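Orura Household Sorting Project
Progress report, December 2022
Prepared by Fongchan Ratanaporn for the Praritz small grants desk

You asked for something shorter than last time and with fewer adjectives. I have managed one of the two.

The work this period has been on the sorting table: what people do with the leftovers of a meal or a parcel when there is a surface in front of them and a bin at the side. Foil and paper have taken up most of the month, and both have been more trouble than their price would suggest. 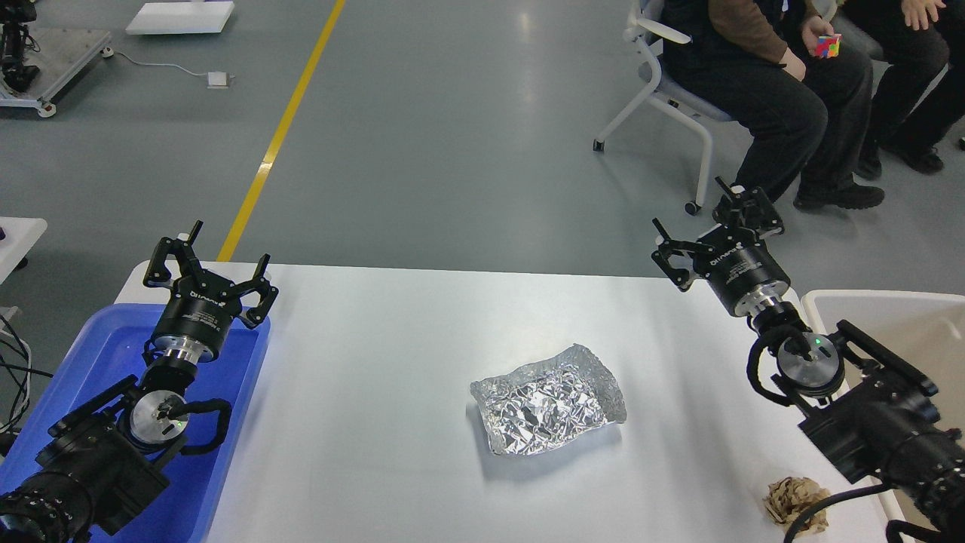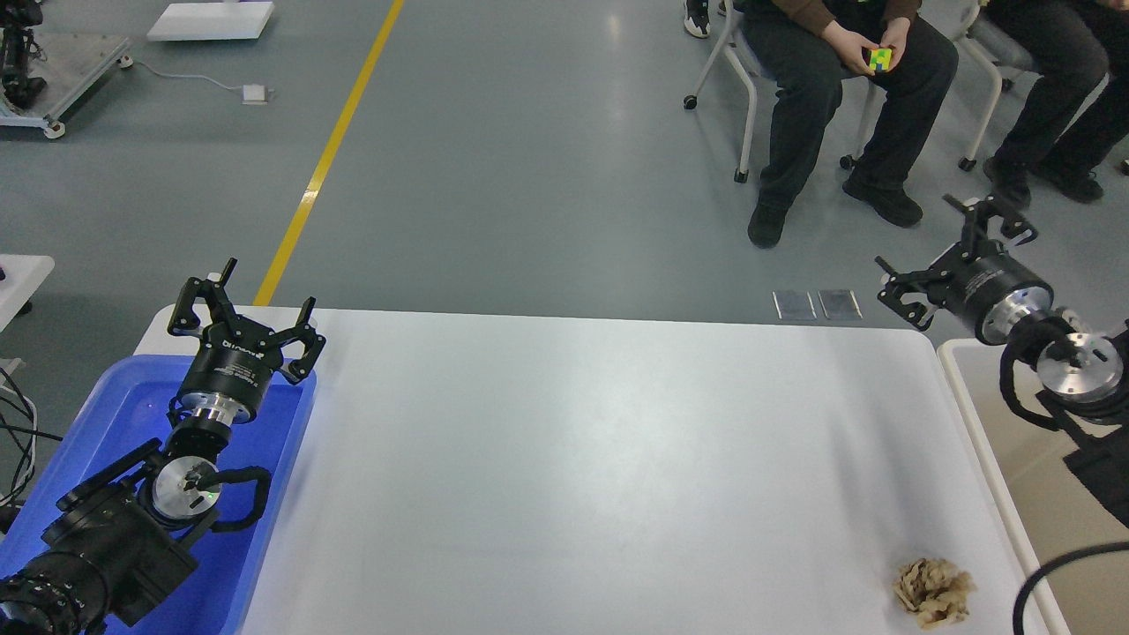
The grant was for a set of plain guidance sheets on clearing a table, tested on real rubbish before anyone prints them. We said we would cover four kinds of waste by the end of the period. We have covered two properly, a third in part, and the fourth is in a box under my desk with a note on it.

Foil

Foil trays were meant to be the easy one. Our first draft said "rinse, flatten, recycle", and it lasted until we gave it to people with a tray in their hands. Some flattened first and then had nothing they could rinse. Others rinsed with great care and put the tray in the bin whole, where it held the lid up. One household kept theirs for seedlings, and I have recorded that as a success under a heading I had to make up.

The sheet now gives the order on separate lines and says what to do with a tray that has gone out of shape already, as they generally have by the time anyone reads a sheet about them. There is also a line on scrunching small pieces together before they go in. Triệu went over the wording and took out the word "receptacle" in three places. I put it back in one of them and it has since been taken out again.

Brown paper

Packing paper is the bigger success. People want to be rid of it quickly, so it gets screwed up into a ball, and a ball of paper takes up far more of a bin than the same paper folded. We tried asking everyone to fold it. They agreed that folding was sensible and carried on making balls.

So the sheet has given way on this point. It now says to keep a flat sheet if you might use it again, and to squash the rest down hard once it is in the bin. Households using the revised version emptied their bins less often during the trial, though I would want a longer run before putting that in a leaflet with our name on it.

A smaller matter is paper that misses. A ball left at the edge of a table tends to stay there, in my experience, until someone needs the table. The new sheet ends with "look once more before you wipe down". It is the shortest instruction we have and the only one nobody has queried.

The table and the bin

We have settled on a white table for the sorting sessions. It shows every mark, but pale waste is not as hard to spot on it as I had feared, and foil throws enough light about to announce itself. The blue bin stays at the left. We had a long discussion about moving it to the right, which I have the minutes of, should Praritz ever have an evening to fill.

Trial households

The sheets went out to 20 households, as planned. Eight returned the full diary. The others sent back a mixture of half-diaries, friendly messages and, in one case, the pen. I have written to everyone again, this time with a stamped envelope and a form that fits on one side. If the number does not improve I would like to stop calling it a diary — I think the word puts people off.

From what we do have, I have logged 228 separate comments. Most are about foil. A fair number are about the typeface.

Money

Of the 600 pounds set aside for printing, none has been spent, as the text kept changing. I would like to carry it forward in full. The materials line is slightly over because of the second bin, which Flarnalness supplied with a lid that fits the previous model. They have promised the right one and have so far sent two more of the wrong one. I have not been charged for these and am keeping quiet about them until I am.

Late and outstanding

Plastic film is the part-finished item. The draft exists, but council rules differ from one side of our trial area to the other, so the sheet says "check locally" more often than I would like. I hope to have a version with a small table of local rules in the next period.

Mixed packaging (the box under my desk) has not been started. It was always going to be the awkward one, being mostly things glued to other things. I would rather do it properly than tell you it is under way.

What I need from you

Agreement to carry the printing money forward, and a yes or no on the shorter household form, which is attached. Also a decision on whether the sheets carry the Praritz logo at the top or the bottom. Triệu would like it at the bottom. I have no view, and would be grateful if somebody else had one before the printer asks again.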